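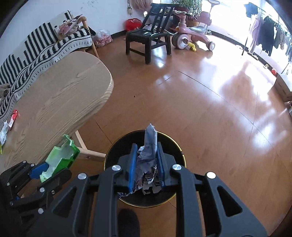 4. Demonstration by hand-held gripper

4.1 Set-up

In Section 3 the operator drove the arm from a second, smaller arm. In this section no arm is present during recording. The operator holds the gripper, carries out the task in an ordinary room, and the recording is later converted into a path the arm can follow. The worked task is the disposal of waste paper: pick up a crumpled sheet, carry it to a wastebasket, release.

4.2 Stages of one demonstration

Approach. Jaws open, moving towards the sheet at a steady speed.

Grasp. Close until the paper is held between the blue pads. Crumpled paper gives under load, so jaw width alone is a poor sign of a firm hold.

Carry. Keep the sheet in view of the camera throughout.

Align. Bring the jaws over the open top of the basket. With a dark interior there is little for the camera to measure depth against, and the rim becomes the main cue.

Release. Open fully, pause, then withdraw upwards.

4.3 Comparison with remote control

Remote control records joint angles directly, and every motion is one the arm can make. The hand-held method records only the pose of the gripper, which must be estimated from the camera. Poses outside the arm's reach have to be removed afterwards — Rok Halilović's filter, used in the Kerkham exercise, does this before training.

Speed favours the hand-held tool. The Kerkham set holds 2,935 demonstrations, all made without an arm.

4.4 Sources of error

Strong window light and its reflection on a polished floor can upset pose tracking. Fast wrist turns blur the view. Patterned cloth and fine wood grain usually help, as they supply fixed points to track.

A release begun before alignment is complete teaches the robot to drop early. Discard such recordings; do not trim them.

4.5 Exercise

Work in pairs. Record 100 demonstrations of the paper task, changing the start position of the sheet each time. Mark the grasp and release times by hand, then compare them with the output of the Junon script. Submit the marked file and two pages of notes to Lumturie Halilović by the end of September.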